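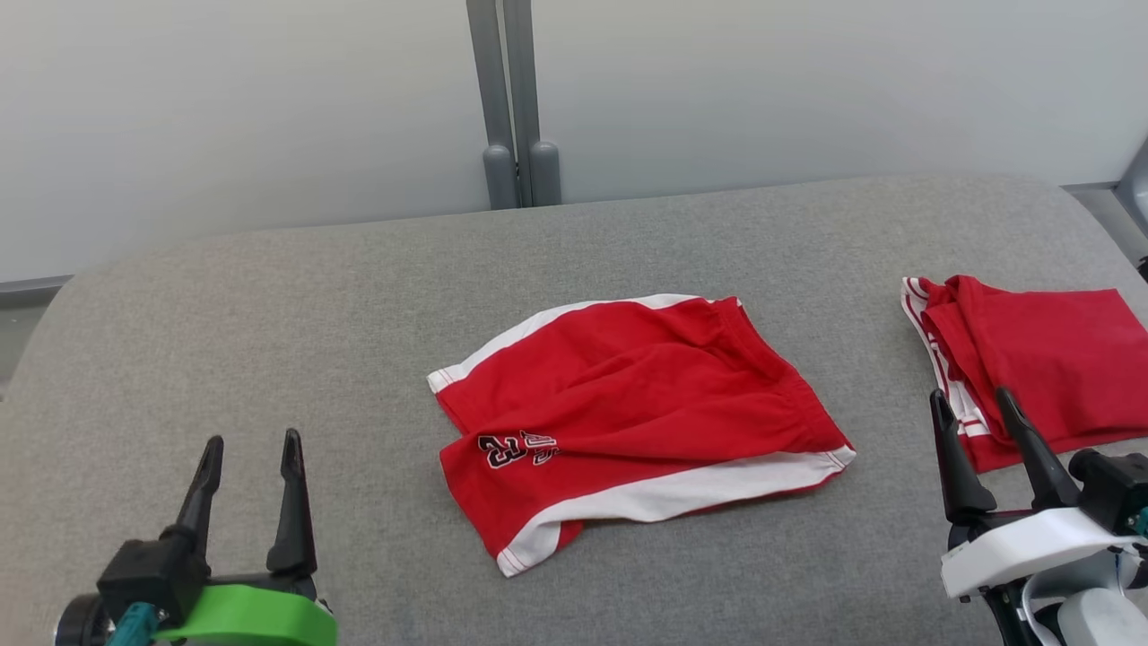
Red Shorts, Gray Cushions: Folding Season at Our House

Every October the basketball stuff comes out of the closet and takes over the upholstery, and every October I swear I'll put it away better in the spring. (I won't.) This page is for the folks who asked about the old Darklow shorts after I mentioned them in the newsletter, and for anyone else who has more mesh and elastic in the house than they have drawers. Scroll at your own pace, there's no order to any of it.

I'm Marilou Sarmiento, by the way, if you got here from somebody's link. I fold things, I mend things a little, and I keep this page going between loads.

Number 23, lying down

The 23 is embroidered in black with a white outline, down on the leg, and it's my favorite part of these shorts! It goes a bit wobbly where the fabric folds under it. I've given up trying to get a number perfectly straight before I fold, because the minute you smooth the leg the waistband pulls up, and then you're smoothing that, and then it's dinner time.

The little patch beside it

There's some small lettering next to the number, also black and white, with a crease running over part of it. Two people have written to ask what it says. I'll flatten it out properly and put the answer in the next newsletter, promise.

Stripes

Wide white panels along the edges, bright red everywhere else. I love this combination and I also fear it. Red and white in one garment means cold water at our house, no exceptions, and out of the machine the second it stops. I learned that on a Navano set years ago that went in red and white and came out red and a very gentle pink. My brother wore them anyway. He said they were lucky, and then they lost by a lot.

Piping

Thin white piping on the leg openings. If you're mending shorts like these, look at the piping before you look at anything else. It's usually where the thread gives up first, and a few stitches by hand will hold it for ages. I use plain white polyester thread and a sharp needle, and I sit near the window so I don't have to put my glasses on.

The other red thing

Off to the right, in a heap. Shorts or jersey? I'll let you guess, white trim and all. That's how everything looks when it comes out of my bag, if you were wondering - one piece laid out nicely and the next one in a ball waiting for its turn.

How I fold them now

A lot of you asked for this part, so I've written it out.

I lay the shorts flat and pat them from the middle out toward the edges. Then one leg goes over onto the other so the crotch seam sticks out in a little point, and I tuck the point in to make a rectangle. Waistband down toward the hem after that, and once more if the drawer is shallow.

Slippery fabric will slide right back open on you. Go slower than you think you need to, and keep a flat hand on the first fold while you make the second. If there's a number, I try to finish with it facing up, so I can find the pair I want without digging (my aunt does hers number side down so they don't rub, and we have had this discussion many times).

Don't pull on the gathers at the waist. The elastic is going to pucker, let it pucker. I used to stretch mine flat and pin them while they dried, and all I got was a wavy waistband and a pricked thumb.

Where they live

I keep team clothes in a long, low Wiveck bin that slides under the bed. It has a number on the end, 426, from whatever storeroom it lived in before the yard sale, and now the whole family calls it that. "Is it in 426?" Yes, it's in 426. Shorts stand up on their folded edges along one side, tops along the other, and socks get stuffed into whatever gap is left over.

Before the bin I had them stacked on a closet shelf, and the stack came down every single time someone wanted the pair on the bottom. Standing them up fixed that. The only trouble is when the bin gets half empty and they all lean over like tired people on a bus, so I stick a rolled towel in to prop them up.

Why on the upholstery and not on a table

Someone asked! I just like it better. Slick fabric skates around on a hard tabletop, and a cushion grips it a bit. Gray is also kind to red, and I can see where the white edges are without squinting. The drawback is lint. I go over everything with one of those sticky rollers first, and then again after, and I still find fuzz on the piping.

Iron or no iron

No iron! Please! If the creases really bother you, hang the shorts in the bathroom while somebody takes a long shower and then smooth them with your hands. I did once put a warm iron near an embroidered number, with a cloth in between, thinking I was being careful, and the edge of it puckered and stayed puckered. Wrinkles come out when you wear them. Melted thread is forever.

A few things from your letters

Vukčević (the one from the Saturday-morning league, I know there are several of you) wrote that she turns hers inside out for the wash so the stitching doesn't catch on zippers. I do that too and forgot to say so. Inside out, drawstring tied in a bow, no fabric softener.

Another reader has over 200 jerseys from coaching and wants to know if I'd stand those up in bins as well. I think I'd hang them, if there's a rod that can take it, and sort by size before color. I'd love to see that closet, so if you're reading, send me something.

And to the person who wanted to know how long it takes me to fold a pair: with the radio off, 5 minutes for one I like. The rest get rolled.

Next up on the page will be the socks, which I have been putting off. If you've got a good way to keep long ones matched up through the wash, write to me before I start, I've got the clothespins out and I'm open to anything.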